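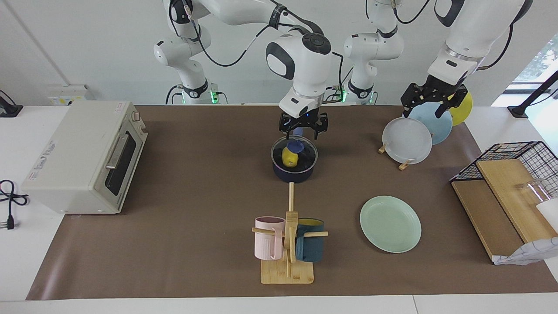 I have been meaning to write about small worktops ever since the summer issue, when I moaned at some length about my own (110 centimetres from the wall to the sink, and the kettle has to live somewhere) and had more letters back than I have ever had about anything, including the great marmalade argument. So many of you are cooking in corners! What came up again and again was the business of piles: bowls on plates on other plates, mugs pushed to the back of a cupboard, and the one you want always underneath. My own feeling, and it has grown stronger with every flat I have lived in, is that things ought to stand up or hang wherever they can. Look at the plates in their rack, grey-white and blue and yellow, each one on its edge so that you could take the middle one without disturbing its neighbours, and at the mugs hanging from their wooden tree, which takes up hardly more room at the bottom than a saucer would. I am terribly fond of a mug tree. My mother had one, and my aunt had one, and for years I thought them fussy and old-fashioned and wouldn't have one in the house, and now I have come round completely and am rather a bore about it.

A word on plate racks, as several of you asked. The wooden sort with pegs is kind to plates and pleasant to look at, but do measure your largest dinner plate before you buy, and measure the gap between the pegs as well if your crockery is the thick, handmade kind. I once carried a lovely one home on the bus and found that my soup plates, which have a deep rim, would only go in at every other peg. It went to Honeylyn Dagdag in the end, who has flat plates and has been very happy with it. If you stand washed plates in yours to drain, put a folded tea towel underneath and change it often, and give the wood a rub with a little oil when it begins to look thirsty. Mine gets done in February, when there is not much else going on, and it has lasted eight years so far with only one peg glued back in.

Then there are lids. I don't think I have ever met anybody who was entirely at peace with their lids. Mine used to live in a drawer that would open about as far as your wrist and then jam on a knob, and there would be a good deal of rattling and bad language before supper. Nermin Erdem keeps hers upright in an old letter rack, which I think is very clever, and Hüsnü Karaca has simply given up and keeps every lid on its own pan, always, even in the cupboard. I tried his way for a fortnight and was surprised how well it suited me. You lose the nesting, of course, so it only works if you can bear to own fewer pans. A glass lid is a help, because you can see at once what has been put away inside (I do tuck small things into my pans, and I dare say I am not alone in that).
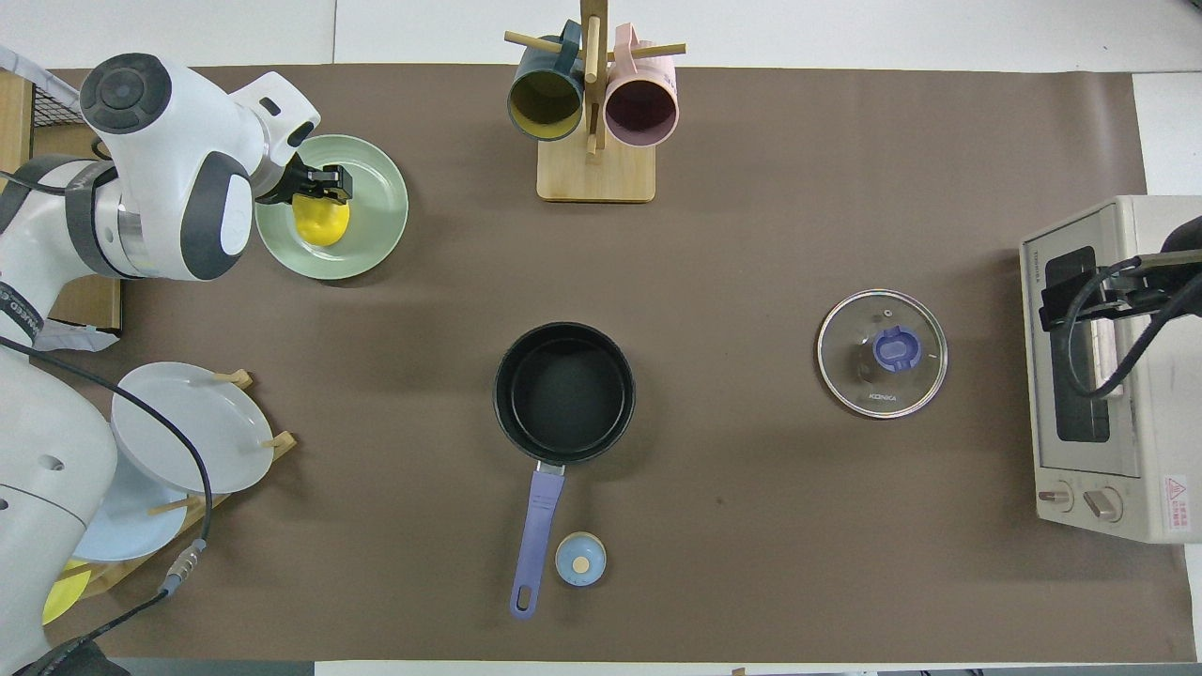 Pichit Chuensuk has written in to say that all this is very well, but that the real trouble in a small kitchen is having nowhere to put anything down while you are cooking, and that he would sooner have a bare stretch of worktop and a muddle in the cupboards than the other way about. He clears everything off before he starts, even the salt, and brings things back one at a time as he needs them. I can see the sense in it. I couldn't do it myself, as I like my pan and its lid and a plate for the scraps all set out within reach before I so much as peel an onion, but I did try his method on Sunday with a leek and potato soup and must admit that wiping down afterwards took no time at all.

Where he and I do agree is on protecting the surface. A big sheet of plain brown paper spread over the table is a grand thing for a messy afternoon, whether it is jam or pastry or sorting out the crockery. You can write on it, too, and I generally end up with my timings scribbled down one side.

I ought also to mention little ovens, for those who asked whether a toaster oven is worth the space it takes. It depends what you cook. For one or two people I think it is, so long as you leave a proper gap all the way round it, don't pile anything on top, and put it where the door can open fully without knocking the mugs. Mine does potatoes, cheese on toast and a small crumble, and the big oven has become the place where I keep the roasting tins.

Do keep your letters coming. Next time I should like to talk about what goes under the sink, so if you have a good arrangement for cloths and brushes, or a bad one that makes you laugh, please write and tell me about it.

Tülin Güler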